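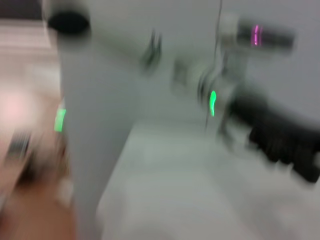
White arm, green light.

Home | News | Letters | Back issues

The Usberg bus plan, again

The town wants to swap the Route 4 bus for a book-ahead van run by Vonex. We are told it will be quicker. Quicker for whom?

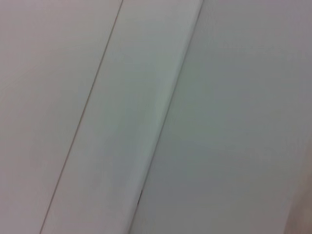

Pale panel and seam.

Tania Gunawardena went through the trial numbers from Bromitz. Riders made 346 trips before the switch and 334 after — hardly a rush to the vans. The flyer calls this "steady demand." I call it a drop.

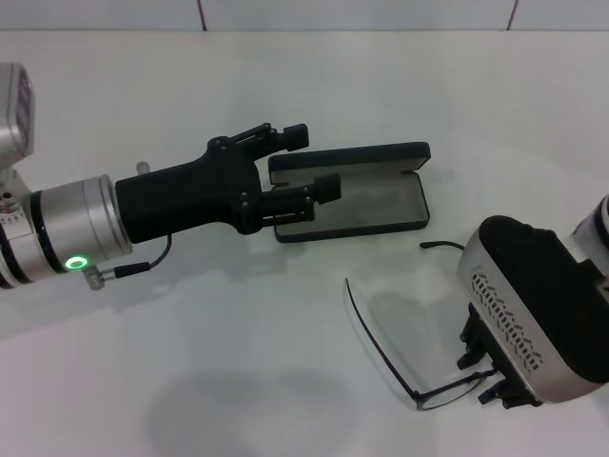
Black gripper at an open case.

Tanvir Munshi asked what a van costs per trip and got a promise of a reply by May. I'd keep your bus pass until then.

Last updated: 4:34 pm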